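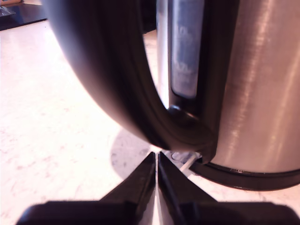
Pick one asteroid and stay with it for the whole month, Itzel Huerta wrote under the old version of this page. I tried to see four in my first week and couldn't have told you afterward which dots were which.

I have rewritten the page with her advice at the front. It covers finding a main belt asteroid with ordinary binoculars or a small telescope, marking its place on a chart, and going back on later nights to see that it has moved. The moving is the proof. Through small equipment an asteroid looks exactly like a star, with no disk, no tail and no special color.

These are not the asteroids that turn up in the headlines. The ones below stay out between Mars and Jupiter and come around to a good position on a schedule that anyone can look up.

What you need

Binoculars, 7x50 or 10x50. If you have a small telescope, bring it too, but start with the binoculars.
A tripod or something solid to lean on. A fence post is fine.
A red light. I use a Skidix clip light on the lowest setting.
A printed chart of the right piece of sky, showing stars fainter than the asteroid.
A pencil. Pens quit in the cold.
A clipboard.

Choosing the asteroid

Vesta is the easiest. At its best it can be seen without any help from a dark place, and it is within reach of binoculars for months at a time. Ceres is fainter but still a binocular object when it is well placed. It has been classed as a dwarf planet for years, and the method for finding it is the same. Pallas and Juno are next. After those you are into telescope territory for most of the year.

What you want is an object near opposition, meaning it is on the opposite side of the sky from the sun. It rises when the sun sets, it is highest in the middle of the night, and it is close to its brightest. Most planetarium programs will give you the date of opposition if you click on the object. A few weeks on either side is good enough.

Check the magnitude while you are there. Lower numbers are brighter. From a suburban yard with 10x50s I would not go after anything fainter than magnitude eight. From the reservoir road outside Wondbridge, on a clear night, you can go a good deal fainter.

Then check the moon. A full moon in the same half of the sky will wipe out the faint field stars you need for comparison, even if the asteroid itself gets through. Start your run a few days after full moon if you observe in the late evening, when the moon is rising later each night and getting out of your way.

Making the chart

Any planetarium program can print a chart. The usual mistake is to print too much sky. My first one had more than 3000 stars on a single sheet and was useless outdoors. Make two sheets instead.

The first sheet is the finder. It should show one or two constellations, with only the stars you can see by eye. Put a small circle on it where the asteroid will be.

The second sheet is the field. Set the width to match your binoculars, which for most 10x50s is six degrees or a little more. Set the star limit one magnitude fainter than the asteroid. If you leave it at exactly the asteroid's magnitude, you will see stars in the eyepiece that are not on the paper, and every one of them will look like your target.

Turn off the asteroid label on the field sheet, and turn off the asteroid too if the program allows it. Print the stars alone. You will be adding the asteroid yourself, and it is very easy to "see" a dot where the paper says there is one. Keep a second copy indoors with the predicted track on it, for checking later.

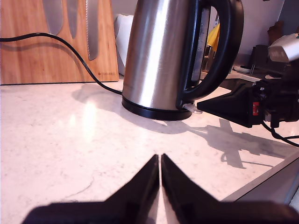 Print black stars on white paper. White stars on black look nice on a screen but you can't write on them, and they use up the ink. Write the name of the object, the scale and which way is north along the top edge. If you will use a telescope with a star diagonal, print a mirrored copy as well. Teodoro Villalobos spent two evenings on Juno before he worked out that his chart was backward for his telescope.

The first night

Get outside early and let your eyes adjust. Give them 20 minutes with no phone. If you have to look at a screen, start the wait over.

1. Find the constellation by eye and match it to the finder sheet. Turn the sheet until it sits the same way up as the sky. It will not be the way you printed it.

2. Choose a star you can see by eye that is close to the circle. Put the binoculars on it.

3. Look for a pattern near that star. A small triangle, a short row, a pair. Find the same pattern on the field sheet. Don't move on until you are sure of it.

4. Step from that pattern to the next one in the direction of the circle. Keep the last pattern in view while you pick up the new one. If you lose your place, go back to the bright star.

5. When you reach the field, leave the binoculars on the tripod and compare slowly. Cover the paper in small areas. For each dot on the paper, find the star. Then do it the other way around, and for each star you see, find the dot.

6. One star should be left over. Mark its place on the sheet with a small cross and write down the time.

If there are two or three left over, mark all of them. Some will be stars that your program's catalog left out or listed too faint. You don't have to decide tonight.

If there is nothing left over, check the date and time on the chart before anything else. Programs often open with universal time, or with whatever night you last looked at. Isauro Camacho found a whole set of his July charts had been printed for noon. For a main belt asteroid a few hours make little difference to its place among the stars, but the wrong month will put you somewhere else entirely.

The second night

Go out the next clear night, or wait a couple of nights. Near opposition a main belt asteroid shifts by something like a quarter of a degree a day, a bit less than the width of the full moon. That is small in binoculars but you can see it, especially if there is a star close by to measure against. After three nights you can't miss it.

Use the same sheet. Find the field the same way, and go straight to your crosses. A cross that still has a star sitting on it is a star. A cross with nothing on it is where your asteroid was. Look to the west of the empty cross first. Around opposition, asteroids appear to slip backward, toward the west, while the Earth overtakes them on the inside. Mark the new position with the time.

If all the crosses still have stars on them, you picked the wrong dot. Compare the whole field again and see if anything else has changed.

Keeping the sheet going

Five or six crosses over two weeks make a good track. Connect them lightly. You may see the line start to bend as the asteroid gets farther from opposition, slows down and turns to go east again. This takes patience and usually a second sheet.

For each cross I write the following on the back:

Time started and time of the mark
Equipment
Sky condition, in a word or two
Whether I was sure

The last one matters when you look back. My logbook is up to entry 654, and a good many of the early ones claim things I would not claim now. Tonantzin Barrera uses a question mark in the margin and nothing else, and that works as well.
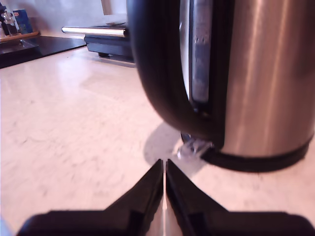
Copy the crosses onto your indoor chart only after you finish for the night. If a cross is off the predicted line by a little, leave it where you drew it. Hand-drawn positions from binoculars are often off by a few minutes of arc. If it is off by a full degree, go out and check the field again.

Estimating the brightness

You can do this on any night once you know which dot is the asteroid. Find one star in the field that is a little brighter and one that is a little fainter. Look up their magnitudes indoors. Outside, decide where the asteroid falls between them: halfway, or closer to one end. Throw the view slightly out of focus if it helps, so that you are comparing small disks of light.

Avoid orange or red stars for this. They seem to brighten the longer you stare at them. Keep to white ones, and keep both comparison stars the same distance from the center of the view.

Common problems

The view shakes. Use the tripod adapter, the L-shaped bracket that screws into the front of the center hinge. The Tumitz one fits most pairs but comes with a short bolt that doesn't reach the thread on older models. Any hardware store has a longer one.

The lenses fog. Keep the binoculars outside the warm house for a while before you start, and put the caps on when you are writing. Don't wipe them with a glove.

The field is too crowded. This happens when the asteroid passes through the Milky Way. Either change to a telescope at low power, where the narrower field leaves fewer stars to compare, or wait a few weeks until the object moves out.

The chart blows away. Marwat makes a clipboard with a clip at both ends. Two binder clips do the same job.

You can see the field stars but not the asteroid. Look slightly to one side of where it should be. The edge of your vision picks up faint light better than the center. Tap the tripod gently as well, as a faint dot is easier to notice when it jiggles.

Going further

When you have followed Vesta or Ceres through one opposition, the fainter numbered asteroids work in just the same way with a telescope and a deeper chart. The field sheet gets smaller, one degree across or less, and the hop to reach it gets longer. Brisa Contreras keeps her field sheets in plastic sleeves and draws on them with a grease pencil, then copies the marks inside and wipes the sleeve clean for the next night. I still use paper and go through a lot of it.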